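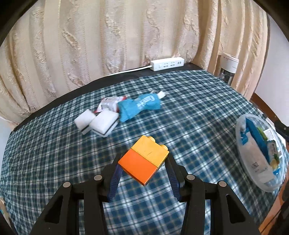 Block in the fingers, both pads touching. Curtain side of the table.

Workshop > Notebooks > Unthorpe > Tidy-up task

Feb 20, 2026

Really good day on the tidy-up task, and I want to get it down before I forget which bits were good. Natália and I did the demonstrations by hand with the grippers while Zewditu checked the recordings as they came off. The task is the same as on the Flustgate sheet: small things on the cloth, one tub, pick a thing up, put it in the tub, next thing. It sounds so dull written out like that and it is SO satisfying to do well.

The total for this task is now 780 demonstrations, 31 of them from today. Zewditu threw out 10 more that we'd have kept in September. I argued for two of them and lost (fair enough, I watched them back and my hand does wander off in the middle of one as if I'd forgotten what I was there for).

The toy block is my favourite object by miles. It's hard and has proper flat sides, and you feel the moment the fingers meet it right through the handle. I tried taking it across the corners as well as across the flats. Across the corners is livelier, it wants to pivot if you close too fast, but I think we need those in the set! If the policy only ever sees a perfect square-on grasp it will have no idea what to do when the block turns up at a funny angle. Natália would like them tagged separately so we can take them out again if they do harm. Agreed, tag is "corner".

Speed. We've settled on slow approach, steady close, normal lift. I was creeping along on the lift too and Natália pointed out that the replay on the arm copies every bit of that dithering. She's right, the replays from her runs look far more purposeful than mine. Had a go at doing it her way after lunch and my last batch is much better, see the plots in the shared folder (the blue ones).

Other thing I learnt: don't look at the tub before you've got the object. My wrist turns when my head does, just a little, and there it is in the trajectory, a small bend towards the tub before the fingers have even closed. Zewditu spotted it in the plots and I didn't believe her until she overlaid five of them.

Packets and soft things next. These are much more of a lottery. A packet folds, or the pads get one layer and leave the other, and you end up lifting by a corner. I've been opening the fingers wider than I need and going in further down, then closing in one movement. Regrasping is allowed if it's a thing you'd naturally do. What we don't want is three little nibbles at the same packet, which I did a lot of this morning.

For the drop we come over the middle of the tub, stop, then open. No flinging, however tempting. With the tub as full as we've been running it there's the question of how low to go, and I've been stopping above the pile so that the fingers don't plough into what's already there.

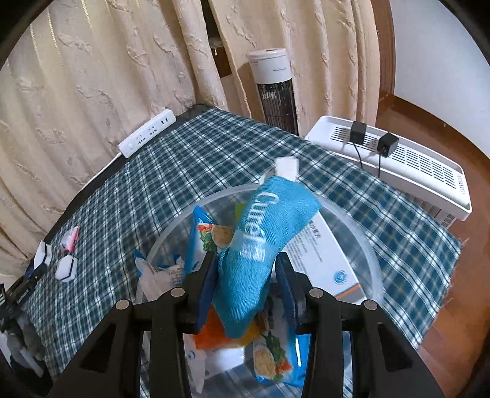 Does the demonstrator have to use the same grasp every time for one object?
Any grasp that holds is fine, as long as it's done in one clear movement and the object goes to the tub the same way afterwards. Mix the grasps within a session and don't save all the odd ones for the end.

Tried the Simões calibration routine again before the afternoon runs. Much happier with it than last time. It wants the fingers fully open, then fully closed, 2 passes, and you have to wait for the tone in between. I was talking over the tone. Once I shut up it passed first go and the finger width trace came out lovely and clean, with none of that step at the closed end which had us all worrying about the pads.

Replay of the morning set on the arm went through without a stop. I did a small dance. It was only open loop, so all it says is that the poses are sane and the arm can reach them, but we couldn't say even that a fortnight ago! Training run is queued under the name Brernidby-b, with the corner grasps left in.

To do:
- tag the corner grasps (me)
- more soft packets, going in low, and start them from the far side of the cloth too
- Natália to do a session left-handed
- ask Zewditu for the overlay script so I can check my own wrist
- move the tub between runs. I keep leaving it in the same spot, and the policy will learn the spot
- charge both handles overnight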